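Last updated: November
Filed under: Home & Studio, Small Spaces

Two bins and a white table

I promised a few of you an update on the Great Sorting, so grab a coffee (or whatever you have at four in the afternoon, I don't judge) and let me tell you where things stand in the back room.

If you're new to this newsletter, the short version is that I moved my little packing corner out of the Bainbridge storage unit and back into the house this fall. It felt like such a good idea when I was looking at the rent! Then I had 32 cartons in the hallway and had to walk sideways to get to the bathroom. Most of it was stock and mailers for Stitow, my shop, but plenty of it was just stuff. Cans, tubes, rolls, bits of padding, all the in-between things that don't belong to any project and somehow end up in every box.

So I've been going one carton at a time, and the rule I made for myself is that nothing goes on a shelf until it has been through the bins. I use the cheap plastic kind with the open top and the ribbed sides, low enough that you can see what you've got without digging. I tried lidded ones for years and I can tell you exactly what happens with a lid. You put something on top of it, and then something on top of that, and by spring you've bought a second one of whatever was inside.
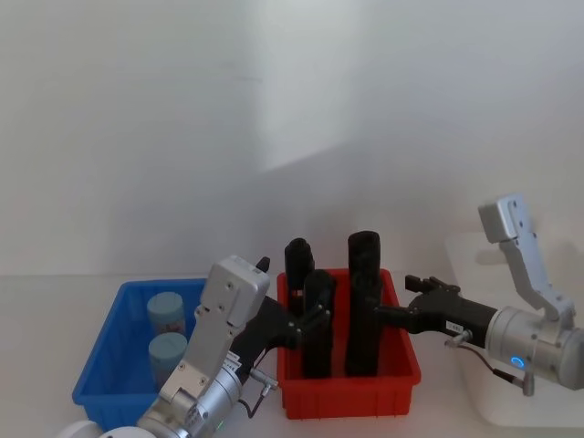
Light blue containers in the blue bin, black cylinders in the red.

I did not plan the color matching, I swear, but I love it. Blue with blue is so easy on a tired brain, and I've started doing it on purpose with the next batch. The red bin gets the dark, tall things that stick up over the rim, and I'm fine with that as long as they stand upright. Once they start lying down they roll into the corners and I lose them.

The other thing I'd pass along is to sort on a plain light surface if you have one. I used to do all this on a patterned rug and I must have lost 50 little caps and screws to it over the years. A white table against a white wall is boring to look at, I know, but anything you set down shows up right away, and I get through a carton in 18 minutes if I keep my phone in the other room.

What's left: the Multano boxes, which are mostly paper and will be slow, and one enormous tub marked Hevitow in my own handwriting that I have been walking past for weeks. I have no memory of packing it. I have 200 blank labels ready and a fresh marker, so next month I'm going in!

Oh, and several of you asked whether I sort by size or by what a thing is for. Color first, then use, and size only if it won't fit. Write back and tell me how you do yours, I read every one.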